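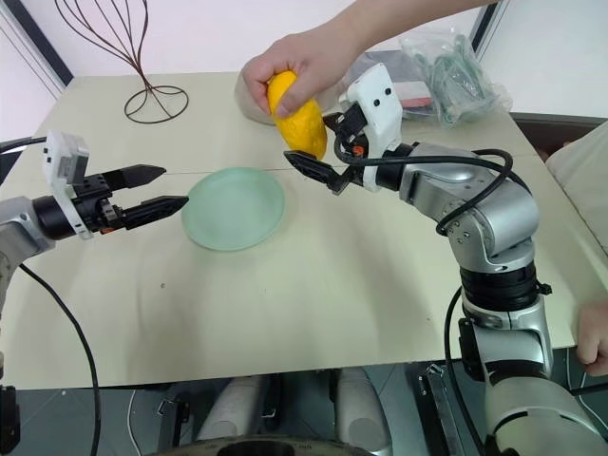 Home | Reviews | Opinion | Archive | Contact

Gridell Strait Wargame, Second Edition
Last updated: 17/04/2020

The box says you can settle a great-power standoff in 36 turns. My group managed to start a shooting war in four, over a fishing permit, so I can't speak for the other thirty-two on the first try.

Gridell has been putting out these boardroom-style crisis games for a while, and this one is set in an unnamed strait with two large navies, a nervous island republic called Solton, and a trade bloc that sends strongly worded letters. Any likeness to the evening news is left to the players. You get a map, a stack of event cards, and a rulebook written by someone who has read a lot of treaties and enjoyed it.

The best thing in it is the prestige track. Every time you back down, you lose prestige, and every time you don't, you lose ships, money or an ally. I played the bigger navy and found that my fleet was wonderful at showing up and useless at leaving. By turn 19 of our second game I had patrols everywhere and no fuel budget, and Ákos Barta, playing the smaller power, had spent the whole evening building ports and saying very little. He won. He was unbearable on the drive home.

The alliance rules are less good. Allies join on a die roll, modified by aid, modified again by how recently you insulted them, and you look all this up in 3 separate tables on 3 separate pages. Hidayah Saragih took the trade bloc and made a one-page cheat sheet before we'd finished setting up, which I would have paid extra for. There is also a sanctions phase. It takes twenty minutes and changes nothing, so I can't fault the research.

A word on the components. The map folds flat, the counters punch cleanly, and the cards curl if you so much as breathe on them. The destroyers and the supply ships are nearly the same gray, and I escorted an oil tanker with another oil tanker for most of a September afternoon last year.

Would I buy it again? Yes, though I'd play with the short scenario and leave sanctions in the box. If you already own the first edition, the new event cards don't justify the price. Beginners should let somebody else be the superpower.

Related items
Bhardwaj's Border Talks: a card game for patient people
Brivau election kit, reviewed
Why our summit simulation ended at lunch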